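4. Payment delays and the supplier chain

4.1 What the contracts show

The most exciting part of this project, for us, was getting to read the contracts themselves. Most work on local government debt starts from the balance sheet, and the balance sheet is exactly where a late payment is hardest to find. A town that owes a contractor for a finished road may carry no loan for it at all. The contractor carries it instead, as an unpaid invoice, and often borrows against that invoice from a bank in the same county. We were able to match 947 contracts signed by the public works companies of Gullanar and Jiltwood to the dates on which each installment was paid, and the match opens up a wonderfully detailed picture of who was lending to whom.

Two patterns stand out. First, delays bunch at the end of the budget year, which in both places closes in September. Second, small suppliers wait longer than large ones, even when they work on the same site under the same terms. Firms with a single public customer were paid a median of 7 weeks late in Gullanar and 8 weeks late in Jiltwood. Firms with several customers did much better in both towns – a gap that holds when we control for contract size, type of work and the age of the firm.

4.2 Passing the delay along

A late payment seldom stays where it lands. Bensaid, a mid-sized builder in our sample, shared its full ledger with us, and we could follow single delays through four layers of subcontractors. At each layer the wait grew a little, and the last firm in line had the least cash to meet it. The discussion turns next to the firms in the supply chain. 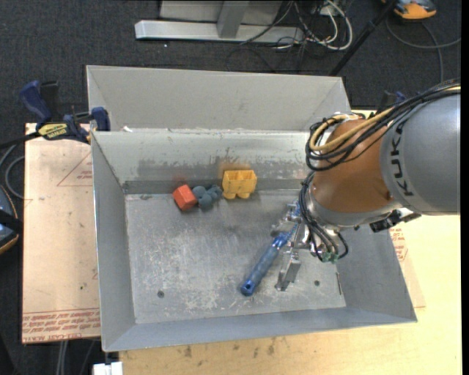

Figure 4. Sheet-metal bin and robot arm.

Lernel wrote in response to an earlier draft that we were treating every late invoice as a hidden loan, when some are plain disputes over the quality of the work, and that lumping the two together would overstate what the towns really owe. We think this is a very good point, and it led us to one of our favorite checks. We went back to the payment files and dropped every contract with a recorded dispute. The bunching before the close of the budget year is still there, and the gap between small and large suppliers narrows only slightly.

What does change is the estimate of total hidden borrowing, which falls once disputed sums are taken out. We report the lower number throughout the rest of the paper. It is still large enough to matter for the local banks, whose loans to suppliers rise and fall with the towns' payment dates – a link we were thrilled to see come through so clearly in the weekly data, and one that Section 5 takes up.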